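Looking After Wooden Tops and Boards

My grandmother kept a bread board for most of her married life and, as far as I know, all she ever did to it was wipe it down and stand it on its edge behind the faucet. I think about that board whenever somebody asks me which oil to buy. Wood is forgiving stuff, and most of what it wants from you is a little attention every so often.

Everyday cleaning

Warm water, a drop of dish soap, a cloth you've wrung out well. Wipe along the grain, wipe again with plain water, then dry with a towel. The drying matters more than the soap does. Water that sits along a seam will raise the grain there, and you'll feel it with your fingertips long before you see it. Never put a board in the dishwasher, even a thick one, even once (I did it once, with a wedding present, and we don't need to talk about it).

For onion and garlic smells, scatter coarse salt on the top and rub it in with half a lemon. Leave it ten minutes, scrape it up and rinse. You may need a second go for garlic.

Oiling

Use food-grade mineral oil anywhere that food will touch. Olive oil and the other cooking oils go sticky and start to smell after a while. Warm the bottle in a bowl of hot water first, pour a puddle in the middle, and push it out toward the edges with an old T-shirt. Don't forget the end grain, which drinks up far more than the flat part. Let it sit overnight and wipe off whatever is left in the morning.

A new top wants two coats in its first week and then one a month. After the first year you can go by looks: when the wood seems pale and thirsty, or a drop of water soaks in and doesn't bead, it's time. Khải Châu does all of his on the first Friday of the month so he never has to wonder, and I have to say his kitchen puts mine to shame.

If you like a softer finish, melt one part beeswax into four parts mineral oil in a jar set in a pan of hot water, keep the heat low, and stay with it the whole time. It sets to a paste as it cools and it keeps for ages in a cupboard.

Scuffs, rings and stains

Light scuffs usually vanish with oil alone, so try that first. For a pale ring, rub gently with 120 grit paper, always along the grain, and finish with 220. Go wider than the mark itself – a hand's width all around is about right – or you'll end up with a little dip that catches the light every evening. Dust it off, wipe it with a damp cloth, let it dry and oil it again.

Black marks around a screw or under a tin can come from iron and damp together. Lemon juice will lift the fresh ones. Old ones go deep, and I've made my peace with mine.

Rags, please read

Plain mineral oil is fairly tame, but linseed and tung oil rags can heat up all by themselves when they're balled up in a bin. Spread them flat outdoors until they are stiff and dry, or put them in a metal can of water with a lid on. Ánh Khổng keeps an old paint can by the back step just for that.

Moving a heavy top

Ask a friend. Carry it on edge, the way you'd carry a door, and set it down on a folded blanket. When you screw it to a base, use slotted brackets or oversize holes, so the wood can swell in July and shrink again when the heating comes on. A top that's been screwed down tight all around will find somewhere to crack, and it's never at the back where you could put the toaster over it. 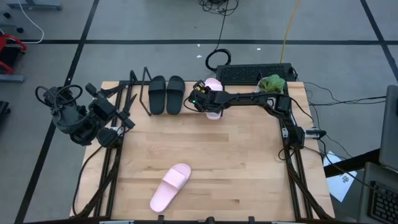
Altwood Home Workshop Club

Tips on this page were gathered by Hạnh Quan with help from the members. If you have a good one for getting candle wax out of wood grain, send it along, as mine still needs work!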